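Skerurska disassembly cell – progress report for January
To: the Salano small equipment fund

Hello again! You asked for something you could read over a coffee and without the parts list, so I've put the parts list in a separate file and this is me telling you how it's going. Short answer: the cell runs, it runs better than it did in the fall, and most of what I did this period was upkeep. I know upkeep isn't what anybody puts on a grant poster, but it's where your money went, so you're going to hear about it.

Quick reminder of what you're paying for. One arm, one gripper, one wrist camera, one slatted aluminum table, one printed tray, and a supply of old desktop towers for it to work on. The arm takes parts out and puts parts in. Everything else is me making sure that the tower, the tray and the arm all agree about where they are. That last bit turned out to be the whole job.

The tray

The old tray was a flat plate with foam glued on it, and I was sick of it by the second week. Parts crept. A memory module would sit a hair crooked, the gripper would close on one corner, and I'd get a fault and a walk across the room. The new tray is printed in one piece and every part has its own spot: a slot at the back where the hard drive stands on its edge, a shallow square pocket for the processor, and a place for the memory module lying flat. I went through more drafts of it than I'd like to admit, mostly because the first few held the parts beautifully and left no room for the fingers to get in around them.

It bolts down through the slats now. The foam one was held with double-sided tape, and every time I leaned on it (I lean on things) the zero moved. Since bolting it I have re-taught the tray positions exactly once, and that was my own fault for swapping the bolts for shorter ones and not snugging them up. 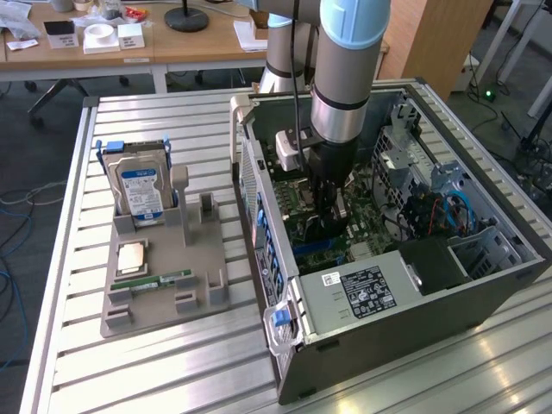

The other half of the problem was the tower itself. A computer case on its side is a terrible thing to measure from. The sheet metal flexes, the feet and handles stick out at odd places, and two cases of the same model will sit slightly differently depending on how they've been treated. I tried clamping it hard and managed to bow a case enough that the drive rails bound up. So I gave up on hard clamping. Now the case goes up against low stops and the wrist camera takes a look at the board before each job and corrects the arm's idea of where the sockets are. It adds a few seconds. I'll take a few seconds.

I'd also like to confess to the cable. Our cable down the arm used to be tied too tight at the wrist, and it did fine for months and then the camera started dropping out, only in certain poses, only sometimes. I spent most of a week blaming software. I reinstalled the camera driver, I rolled back the camera driver, I wrote a very rude note to myself about the camera driver. It was the cable. There's a proper bit of slack in it now, and before each session I run the wrist through its full turn slowly and watch that nothing pulls. It's on the checklist, in capitals.

How the numbers look

We logged 773 part moves this period, counting both directions, out and in. Of those, 81 stopped with a fault that needed me to come over and do something. I've sorted them by hand from the notes and the biggest heap by far is from before the new tray went in, with memory modules at the top. The next biggest heap is graphics cards. Processors were less trouble than I'd feared, although I handle them in my head as if they were eggs and the program is slow to match.

I don't want to promise you a fault rate from this. The two setups are mixed together in that count, and I changed the fingertips partway through as well, so it isn't a clean comparison. Next report I'll have a full stretch with nothing changed (I will sit on my hands) and then we can talk about a rate and mean it.

Gripper care

The fingertips wear faster than I budgeted for. Board edges are sharp little things, and solder points on the back of a card are worse. The pads get a shine on them first, then a groove, and once there's a groove the card tips a bit in the grip and you can't line up the edge connector for love or money. I've started swapping the pads by the log, every 400 grips, whether they look bad or not. The pads are cheap. My afternoons are the expensive part.

I also wipe them down with alcohol at the start of a session, which took me far too long to think of. Old towers are full of a kind of greasy dust, and it gets on everything that touches them. Before any tower goes on the table now it gets blown out in the back hallway. If you visit and wonder why the hallway is gray, that's why, and I have been spoken to about it.

Force limits got a going-over too. When I took the cell on, one limit was set for the whole job, and it was set for the stiffest step, meaning it was much too strong for all the gentle ones. I split it up per part. Memory gets a firm straight push. The processor gets practically nothing. Graphics cards are the awkward ones – they need a decent shove at the end, but if you're off to one side when you shove, you're bending a bracket against the case. So the arm comes in tilted to clear the metal, levels out, finds the slot with a light touch, and only then gets permission to push. I've written the limits down on paper and taped them inside the controller door, since the last set lived only in a file called "final_new".

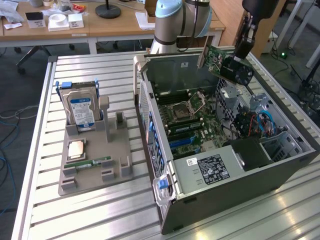 Skerurska, January

Writing the rest of this a bit later, after rereading the first part and finding I'd left out the things you'd specifically asked me about. Sorry!

You asked about the Sembiring service contract. We have it, it's the basic one, and I've used it once, for a joint that was making a ticking sound at low speed. They had me record it, listened, and talked me through checking the cap and the screws under it. One screw was loose. I tightened it to the value in their manual and the ticking went away, and it's stayed away so far. I've added the other joints to the monthly check. No visit was charged, and I'd like to keep the contract at the basic level for next year unless you feel strongly.

You asked about downtime. We lost 2 full days to the cable business described above and a scatter of half hours to everything else. I had one unplanned power cut, after which the arm came back up happily and the camera did not. Restart order is now written down too: controller, then arm, then camera, and wait for each one. Skipping the wait is how you get a camera that says it's connected and sends you nothing.

And you asked about spares. We're fine on pads and fine on cables (I bought extra, for obvious reasons). We're low on memory modules that I'm willing to see broken. The slots take it better than the modules do, and after a lot of cycles the gold contacts on the modules begin to look tired. If the Tetley storeroom has more of the retired office machines going, I'd be grateful for a carload, the same model if possible. The blue latches and rails in those cases are easy for the camera to pick out, and they've been useful landmarks for teaching positions.

Spending

Under budget on hardware, over on printing filament, and about even once you put the two together. The filament is all those tray drafts. The spreadsheet in the separate file has it line by line. One item on there says "tape" and costs more than tape should; that's the floor tape for marking where the table legs go, so I can tell if the table's been bumped. It has been bumped. The tape has already earned its keep.

What I'm doing next

First, leave the setup alone and collect a clean run, as promised. While that's going I'll write the start-of-session checklist up properly, so that somebody other than me could bring the cell up in the morning. At the moment it's a page of my handwriting with arrows on it.

After that I want to tackle the hard drive. Getting it from the tray slot into the cage is fine when the cables are out of the way and hopeless when they aren't, and the bundle back in that corner has a mind of its own. I have an idea for a small printed clip to hold the wires back during the move. I also have a drawer of earlier ideas for that clip, so don't put it on a slide yet.

The floor cables need tidying as well. I keep saying so. There's a cable cover on order from your equipment line, and it should be down before the next report.

Call or write if any of this needs more detail, and do come by. Mornings before 11 are best, when it's usually running and I'm usually in a good mood.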